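3.2 Where the fibers come from

I went into this part of the work thinking the beach would tell us most of what we needed. It didn't, or only half of it. Our sampling stretch at Lostosen gave us 1584 pieces of litter over the season, and the big stuff was easy — bottle caps, rope ends, the usual fishing line. The tiny fibers were the headache. Mathis Charpentier and I rinsed, sieved and picked for most of December, and we still had 278 fibers we couldn't tie to any source on land or at sea.

So we started thinking about guesthouses. The Surnine inlet has 34 of them, nearly all sending their laundry water to the same small treatment plant, and everything in a room that gets washed sheds a little each time. Rosine Delorme had been saying this to me for ages (sorry, Rosine!), and I finally listened and put household and hotel textiles into the source list next to nets and ropes.

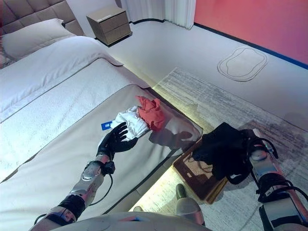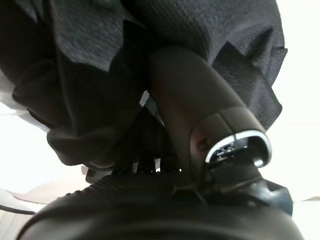

Figure 2. Textiles: white and red-orange cloths on a grey bed runner (first panel); black woven fabric, close up (second panel).

3.3 Sorting the fibers

We sorted by color first, then by length, then by how each fiber behaved under a hot needle. I did the color sorting by eye and I'll admit it's a weak spot, as faded navy and faded black look the same to me by late afternoon. Mathis re-did a batch without seeing my notes and we argued over the dark ones more than anything else. Where we couldn't agree, the fiber went into a "dark, unsure" class and stayed there — I'd sooner have a fat unsure class than a tidy wrong one. Blank filters sat open on the bench the whole time, and any color that turned up on a blank was taken out of that day's count.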